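Early Medieval Towns, handout for week 3
Prepared by Shuk-fan Tu

The siege of Odville

We continue from last time, when the duke had taken the lower valley but still had no town with walls. In the spring of 483 he came to Odville with roughly 4000 men. The chronicle of Belmonte gives a much higher number, but its author was a monk who wrote two generations later and liked large armies.

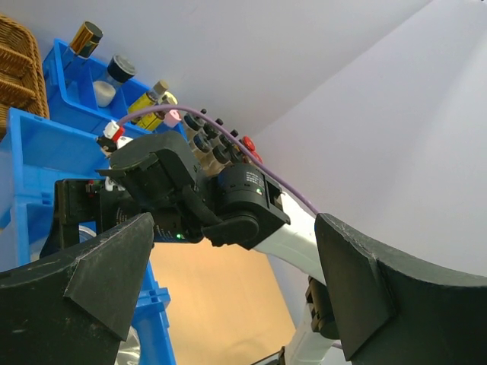

The town had two gates and one good well. Please remember the well, it will come back in the reading. Bishop Stornurar asked for a truce in March, and the duke agreed on the condition that the granary stays closed. Both sides broke this within days – the chronicle blames only the townspeople.

For the surrender we have two versions:

1. The Belmonte chronicle says the north gate was opened at night by a traitor. He has no name in the text.

2. The letter of the bishop says that 200 families were allowed to leave with their animals, and after this the gate was opened in daylight. I find the letter more believable, but it was copied late and one page is missing.
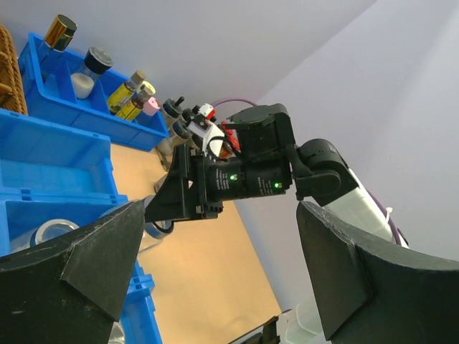 What to read before the seminar

Nikwood, chapter 3, only the part about the truce. Compare how the two sources use the word "oath" – in the chronicle it is almost always broken, in the letter almost always kept. Bring one passage from each and be ready to read it aloud.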